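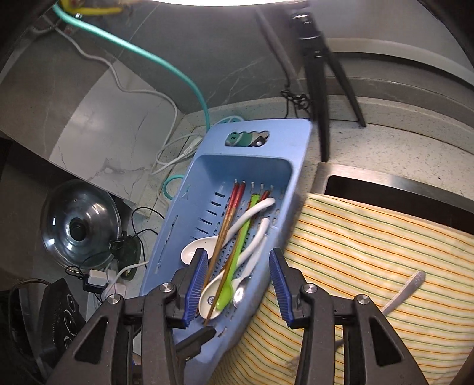 4.2 Plot irregularity and the stock plan

Stock house plans assume a rectangle. The land in Clusmont does not always cooperate. Of the 28 lots we surveyed, 11 were wider at the back than at the front, and 4 had a side that the deed called straight and our tape did not.

We fitted the same two-story Addo plan to every lot, keeping the required setbacks. Figure 3 gives the usable ground floor area left over for each lot. On regular lots the plan behaved itself. On the tapered ones the porch was the usual casualty, followed by the stairs, which owners tend to miss more.

Figure 3. Usable ground floor area by lot shape, Clusmont survey, November.

Redrawing the plan by hand recovered most of the lost area. The Indix drafting tool recovered less, and twice proposed a bathroom reachable only through the garage. We report these layouts as produced. Lots larger than 1,000 square yards were left out, as almost any plan fits on them, including bad ones.

Last updated: April 22, 2025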